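Why Does a Puddle Disappear?
By Shalini Pathak

You splash in a puddle on the way to school. By the time you walk home, it's gone! The sun didn't drink it, and the dog next door probably didn't either. So where did all that water go?

It went up into the air. It's floating around right now, in pieces so small that you could never spot one, even with a magnifying glass. Scientists call this evaporation (say it: ih-VAP-uh-RAY-shun), and it's going on all over your house, all day long.

Wiggly water

Water is made of tiny bits called molecules. Every molecule has 2 hydrogen atoms and one oxygen atom stuck together, a bit like a head with mouse ears. They are really, really small. One drop holds more of them than there are people on Earth, by a long, long way!

Molecules never sit still. In a glass of water they jiggle and bump and slide past each other like kids in a crowded hallway. Most of them hold on to their neighbors. But every so often one at the top gets a big enough bump, lets go, and zooms off into the air. Then another one goes. And another! When enough have left, the puddle is gone.

Water that has gone into the air this way is called water vapor. You can't see it. (The white cloud over a pot of soup is made of teeny drops of water, which form when the hot vapor cools down again.)

What makes it go faster?

Heat does. Warm molecules jiggle harder, so more of them break free. A puddle on a hot playground can be gone by lunch, but a puddle on a chilly October morning may hang around all day.

Wind helps too. Moving air sweeps the vapor away and makes room for more. That's why you blow on wet nail polish, although nail polish has other liquids in it besides water.

And spreading out makes a huge difference! Only the molecules at the top can escape, so a wide, thin puddle dries much faster than the same water in a tall cup. A towel hung flat on a line beats a towel left in a heap on the bathroom floor every time.

How do you stop it?

Put a lid on it! Under a lid, the vapor has nowhere to go. Some of it bumps back into the water, and after a while just as many molecules are coming back as leaving. Juice bottles, paint pots and packs of wet wipes are all closed up for this reason. Leave the flap of a wipes pack open for a week and you'll have a pack of dry wipes.

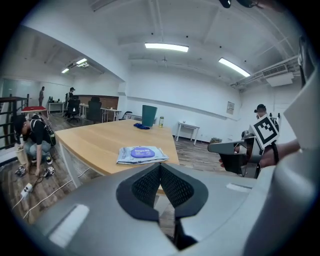
A pack of wet wipes on a table, with a cloth and a small bottle farther back.

Try it yourself

You need 2 cups that match, a saucer, some plastic wrap, a rubber band and a marker.

Pour the same amount of water into both cups and the saucer. Draw a line on each cup to show how high the water is. Cover one cup with plastic wrap and snap the rubber band around it. Now put all three on a sunny windowsill, and guess which one will dry out first. Write your guess down so you can't change your mind later!

Check every day for 6 days and draw a new line on each cup. Look under the plastic wrap too. Are there any little drops hanging there? That's vapor turning back into water, and it has its own name: condensation. It's the same thing that fogs up the bathroom mirror after your shower.

Words to know

Molecule: a very tiny bit of something, made of atoms joined together.
Evaporation: when a liquid turns into a gas at its surface.
Water vapor: water in the form of a gas.
Condensation: when a gas turns back into a liquid.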